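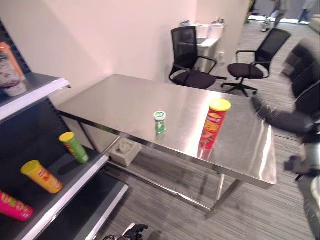 A stocking robot that drops a can has usually done nothing dangerous. It has made a mess, or it has lost a few seconds. The trouble comes when nobody wrote down what a drop means, who picks the can up, and whether the arm has to be stopped first. Flollorov, which sets up automated shelving for small stores, spent most of last year getting that kind of thing onto paper. The result is a set of house rules 28 pages long, in force since January 6, 2020.

The rules start with people. Anyone may walk through the room while an arm is powered, but no one reaches over the table or into the shelves until the operator has called a stop and heard it repeated back. The operator stands where the stop button can be pressed without taking a step.

Objects come next, and they get more pages than the machine does. Werkari, the firm that wrote the handling section, sorts goods by how they behave when touched off center. Tall cans tip and roll. Small cups slide. A polished steel tabletop makes both harder to judge, as it throws back the ceiling lights in long white streaks and gives the little green cup under the fingers a reflection of its own. Werkari's advice is to check any vision system on the shiniest surface it will meet, with the lights set as they will be during opening hours.

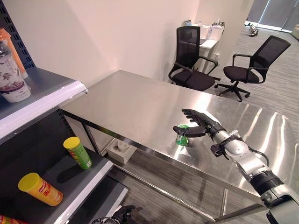
A trial under the rules is 100 picks. A canister that ends up lying on its side counts as a failed placement even if it is on the right shelf. Early drafts let those through, and the numbers looked better than the shelves did. Over the whole test period the company logged 3,120 picks and marked 337 as failed, most of them for tilt.

Inspection is the dull part. Fingers, fasteners and cables are looked over before the first trial of the day and again after any contact with the shelf.
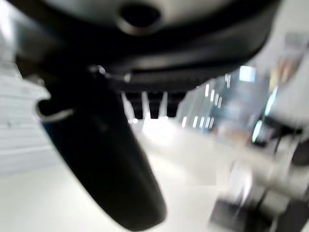
A loose screw ends the session. It can't be tightened and signed off by the same person, a point borrowed from the maintenance manual at Rissanen, where two sets of initials have been required for years.

Speed limits were the longest argument. The Drokham store wanted faster restocking in the morning. The final text allows full speed only over the table. Near the shelf the arm slows down, and it slows again with an item in hand.
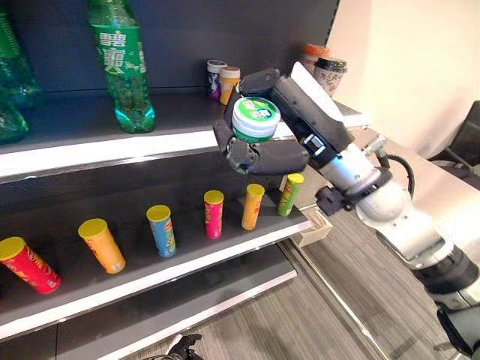 Drokham has asked for a review of that clause at the end of January. Until then the slower setting stays, and any change to it has to be written in the log before the arm is switched on.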